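Home | Syllabus | Handouts | Readings | Contact

Table Service Basics, Handout 2: Setting Up and Clearing a Drinks Table

Hi all! I promised to type up what we went over at the Pirville session, so these are my notes with the scribbles tidied (a little). Keep them next to your Truslow checklist, which covers the kitchen side and has a better section on trays than I'll ever write.

We started with spacing, and I'll say it again: leave more room than you think you need. I like a hand's width between a can and whatever stands next to it, more if there's a plate nearby. New people always bunch things up in the middle and then knock one over reaching for another!

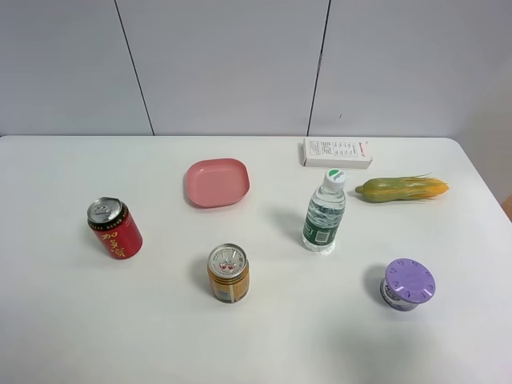
Put your flat things down first. Plates don't tip, so they make good anchors, and you can build the rest of the setup out from them. Tall bottles go where nobody has to reach across them. Cans should face the guest so the name can be read, whatever the language, and please leave the tabs alone until someone asks for a drink.

I know a plain white table looks bare with only a few things on it. Resist! On a white top, one colored plate and a red can do plenty, and you can always bring more over later. For the February lunch we're planning for 12 guests at the long table and 10 at the other one, and I'd still start light.

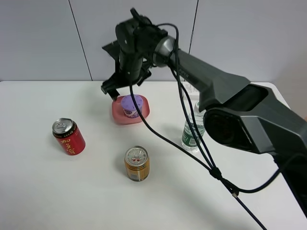
Clearing

Work from the outside in. Cans and bottles come off before dishes, and lift each can a little before you commit, in case somebody hasn't finished. Bowls come last. Check inside every single one (the tinted plastic kind will fool you from a distance), take out anything that's been left in there, then carry the bowl by its sides with your fingers out of the middle.
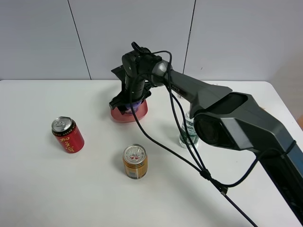
Kohei Arai wrote back that he'd take the bowls first, as they're what people reach over most, and leave the bottles until the end so guests can keep pouring. Fair point for a long meal. Try it both ways at the practice table and tell me which one you'd stick with.

For next time, read the Vlad chapter on seating and bring a cloth.

478 views | 2 comments | Share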